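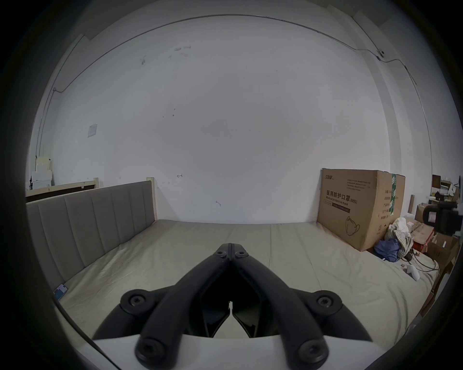

Subject: Re: [orstead-home] Clearing the bed before the guests come

Hello all, and hello especially to Gemechu, whose message I meant to answer on Thursday, before the day got away from me.

Gemechu Hadgu wrote:

> My sister's family arrives in a week and the spare bed has turned into the place where everything lands. Clothes, cables, a big mask carton, bits of foam. I start at one end and by supper I've only moved it all to the other end. Where do you begin? Also, does anyone know how to get scuffs off a white wall without taking the paint too?

Oh, I know that bed well! We had one just like it at the Tronen Street house, and it held the ironing for most of a summer (and half of my husband's tools, but that's another story).

I would begin with the clothes, every time. They take up the most room and they're the easiest to decide about. Don't fold anything on the bed. Carry the whole heap to the washer, clean or not, and you'll have half your mattress back in five minutes.

Cables next. I sit down with a cup of tea and pull them apart one at a time, then wind each one loosely around my hand and close it with a bread tie. A strip of masking tape with the name on it saves so much grief later on. Any cable I can't match to something we own goes in a paper bag marked June, and if June comes and I haven't opened the bag, off it goes to the electronics drop-off on Wako Road.

A sturdy mask carton is worth keeping once it's empty. Mine holds the winter blankets very nicely, but do write the new contents on the side in thick marker, or you'll be hunting for pillowcases in a box that says masks. Loose foam can go inside it for now.

For the wall, try a soft cloth with warm water and one drop of dish soap, and test it low down behind the headboard first. I used one of those white eraser sponges on a flat paint once and left a shiny patch the size of a saucer. If a scribble won't budge, a dab of matching paint is kinder than scrubbing. Retach Hardware mixed me a sample pot from a chip no bigger than my thumbnail.

Leave the sheet until the very end, and check along the headboard before you strip it. I have washed one phone in my life and don't care to do another.

Do write and tell us how it went, and whether your sister still takes the side by the wall. I have a spare set of blankets if you run short, just call before you come over.

Warmly,
Marit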